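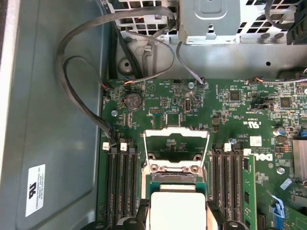
Lisby trial, bench notes, 29th June

Me (Retno) + Ilham. Nabila wants a yes/no on the Lisby teach-and-repeat licence before the quote lapses. Package is the software, the wrist camera mount and 300 hours of phone support. Using the Robotiq we already own, so no charge for that end.

Task list from Zorkeck, same as their October enquiry: RAM out, RAM in, release CPU load plate, coin cell out. Dell board first.

Teaching by hand is quick, fair play to them. Ilham had a DIMM path saved before I'd finished my coffee. Editing it afterwards is a pain — you can't nudge one waypoint without re-recording everthing after it. Asked support, ticket 719, no answer yet.
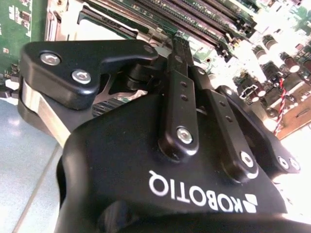

Clearance is the bit I'd worry about. The fingers are wide for this kind of work and the Lisby collision model has them as a plain box, so it refuses approaches that look fine by eye. Manual override exists, buried under Service. Colour of the warning is the same as the OK one, near enough.

Log stops at 127 entries then overwrites. Need to export before lunch or we loose the morning.

To do:
Intan — ask about narrower fingertips
me — coin cell path, redo from scratch
Suryani has the Pillai quote for comparison, get the licence terms off her

Leaning no at the current price. Ilham leaning yes.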